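4. Setting up the two-compartment bin and running a grasp trial
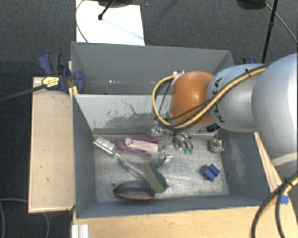

Figure 4. The arm over the front compartment, with mixed objects on the floor of the bin.

This section covers the bin, the clamps and the self-supervised grasp trials from the Burkholm study. It assumes the arm has been mounted and calibrated as in section 3. If the calibration is more than a week old, repeat it first. The trial software is called Henine throughout, although some of the older log files still carry its earlier name, Paterson.

What the trial measures

The arm picks an object from one compartment and drops it in the other. Each attempt is scored as a success or a failure by comparing an image taken before the grasp with one taken after the drop. The scores are used to retrain the grasp network. No person labels anything during a run.

4.1 Fixing the bin

1. Switch the arm to manual mode and move it to the park position.
2. Place the bin so that its long side runs away from the arm base, with the dividing panel across the middle.
3. Fit a clamp on each side and tighten by hand. Do not use a lever on the handles.
4. Push the bin firmly from both sides. If it shifts, loosen the clamps and start again from step 2.
5. Mark the front corner on the tabletop with tape.
6. Run the bin check from the Henine menu. It touches 8 points on the rim and reports the error at each one.
7. Accept the result if every error is under 3 mm. Otherwise refit the clamps and repeat.

Caution: keep hands, sleeves and tools out of the bin while the check is running. The arm moves slowly but will not stop for light contact.

4.2 Checking the cables

1. In manual mode, turn the wrist through its full range in both directions.
2. Watch the cables as it turns. They should move freely without pulling tight or dropping below the fingertips.
3. If a tie has slipped, stop the arm, move the tie back and repeat the check.

Note: Naveed Mirani found that most of the unexplained stops in the first round of trials came from a wrist cable pulling on its connector. Please do this check at the start of every session, even if the arm was used the day before.

4.3 Loading the objects

1. Choose eight objects from the training set. Include at least one that is shiny or transparent, and one with a long handle.
2. Put all of them in the front compartment. Leave the rear one clear.
3. Spread them by hand so that some touch or overlap and some lie alone. Do not line them up.
4. Enter the object codes in the session sheet.

Note: the floor of the bin is metal and gives reflections. The network was trained with them, so do not cover it with paper or cloth. Scuffs on the dividing panel do not affect scoring and the panel need not be replaced.

4.4 Running the trial

1. Close the safety gate and switch the arm to automatic mode.
2. Select "Two-way" and set the number of attempts to 1,000.
3. Press Start and stay for the first few attempts.
4. When the software judges a compartment to be empty it swaps direction. You do not need to move anything by hand.
5. If an object lands outside the bin, press Pause, wait for the arm to park, open the gate and put it back. Record this on the sheet.

Caution: Pause holds the arm in position under power. Use the emergency stop before reaching in if the arm has not parked.

4.5 What to expect

Success is low at the start of a fresh model and climbs unevenly. Fatima Lawal's comparison, finished in January 2019, found that runs with crowded objects gave a better final model than runs with separated ones, though they took longer to settle. Brushes and other objects with handles were the slowest to improve. Flat items lying against a wall remain a weak point, and the method as described has no pushing action to free them.

If success falls suddenly in the middle of a run, check the fingertips for wear and repeat the bin check before changing any software settings. Send the log and the session sheet to Ashley Bunting.

Section 5 explains how to export the scored attempts for retraining.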